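Skip to content Home Contents Chapters Glossary Instructor Notes

We use cookies to remember your place in the book. Accept Manage settings

March
By Lizelle Motaung

Chapter 2
Tea: One Leaf, Many Cups

Brew a green tea and a black tea side by side and it is hard to believe they come from the same plant. But they do! Green, white, oolong and black tea are all made from the leaves of Camellia sinensis, and almost everything you taste in the cup comes down to where the bush grew, when the leaves were picked and what was done with them afterward. I have been teaching this material at the Malldale kitchens for years and I still get a small thrill when a class smells its first tray of withered leaf (cut grass one minute, ripe fruit an hour later).

Chapter 1 dealt with water, and you will need it here, so go back and reread the pages on hardness if they have gone fuzzy. In this chapter we follow the leaf from the bush to the pot. We start with picking, move through withering, rolling, oxidation and firing, and finish at the tasting table, where you will fill in your first full scoring sheet.

A word on oxidation before we begin, as it causes more confusion than anything else in the course. When a leaf is bruised, its juices meet the air and it starts to brown, much as a sliced apple does. Black tea is allowed to go nearly the whole way. Green tea is heated early, by steam or in a hot pan, so the browning hardly gets started. Oolong sits somewhere in between, and that "somewhere" is gloriously wide: one oolong can be pale and flowery, the next dark and toasty.

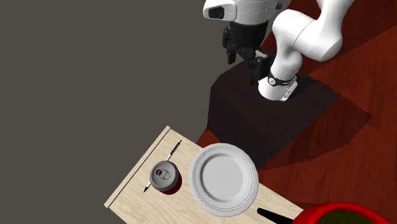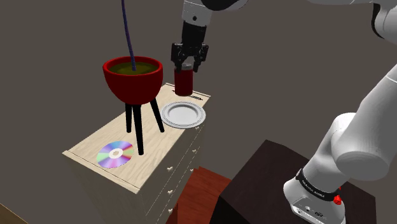 Many older books call this stage fermentation, and you will still hear the word in tea factories. We will save it for teas where microbes really do the work, such as pu-erh, which gets its own section at the end of the chapter.

What to have ready

You need a kettle, a kitchen scale, a timer, two plain white cups and a notebook. A thermometer is handy, though you can get by without one. Please don't buy expensive tea for the early exercises. A simple loose green and a simple loose black will teach you plenty, and you'll make better use of the fancy stuff by section five.

Opening exercise

Weigh out 2 grams of black tea for each cup and pour 200 milliliters of freshly boiled water over both. Strain the first after 30 seconds and the second after four minutes. Let them cool until you can sip comfortably, then slurp (noisily, please, the air carries the aroma to the back of your nose). Write down the first five words that come to you for each cup, even if one of them is "socks." My colleague Ayanda Mofokeng keeps a list of student tasting words on the classroom wall, and it is a joy to read.

Keep that page. We come back to it in section 2.1, when we look at what leaves the leaf first and what takes its time.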